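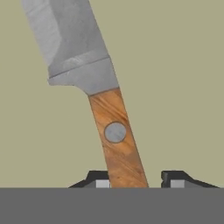

Drustwood kitchen pack: where the review stands

For: Ingvar Holst
Period: September

Dear Ingvar,

Thank you for being so patient with this one. I know you wanted a yes or no on the Drustwood pack by the middle of the month, and I kept asking for a few more days. Huenchumán let us extend the trial license at no charge, which was kind of them, and the extra time has been well spent. We are now far enough along that I can tell you what we have and what still bothers me, and you can decide about the purchase with a clear head.

As you'll remember, the pack is a set of simulated kitchens with the arm, the objects and a list of ready-made household tasks included. We've been running it at the Zorkberg office on our own machines and have put our effort into the knife-and-drawer task, as it comes closest to what the Primunmont program is paying us to do.

Work done this period

Installation took 2 afternoons, most of that on license keys, and I would ask Huenchumán to fix this before anyone else on the team goes through it. Once it was in, the kitchen loaded the first time and has been steady ever since. We recorded 78 runs of the knife task by remote control, using the wide view and the close view from the gripper together. Both views save in step with each other, and you may recall that the last product we tried could not manage that at all.

The close view has been the pleasant surprise. The wood grain and the rivet on the handle come through well enough that our operators can judge which finger pad is nearer before they close the gripper. The blade is softer and a bit blurry in its textures, and I was ready to complain about that, but the operators tell me they look at the handle anyway!

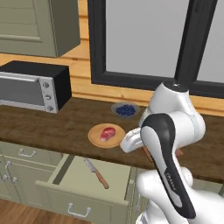

Drustwood kitchen, wide view: steak on the cutting board, blueberries behind it, and the knife in the open drawer.

The layouts are sensible, too. Things sit on the counter where a person might leave them, and the cabinets and wood walls make it feel like a kitchen somebody would want to cook in. That may sound like a small thing — but the team spends long days looking at it.

Problems so far

We have reported 7 faults to Huenchumán, and 5 are closed. The two still open are the ones I care about most. Contact with thin handles is a little springy, so a knife can creep in the grip during a long move. The other is with the drawers, which sometimes drift after the arm lets go of them. Their support desk has been friendly and quick to answer, and they have promised a patch, though I have not been given a date I'd want to repeat to you in writing.

The manual is thin on changing the lighting. We worked that out for ourselves and I've put our notes in the shared folder.

Money and next steps

Spending is within what you approved, all of it staff time. If the patch arrives, we'll repeat the knife runs with the same operators and compare grip creep before and after. I would also like to try the cutting board tasks, which we have hardly touched.

My leaning is toward buying a single-site license for Zorkberg and holding off on the Primunmont seats until the drawer fault is closed. Could we talk it over on Wednesday? I'll have the run logs ready, and I'm glad to set up the controls if you would like a turn at the knife yourself.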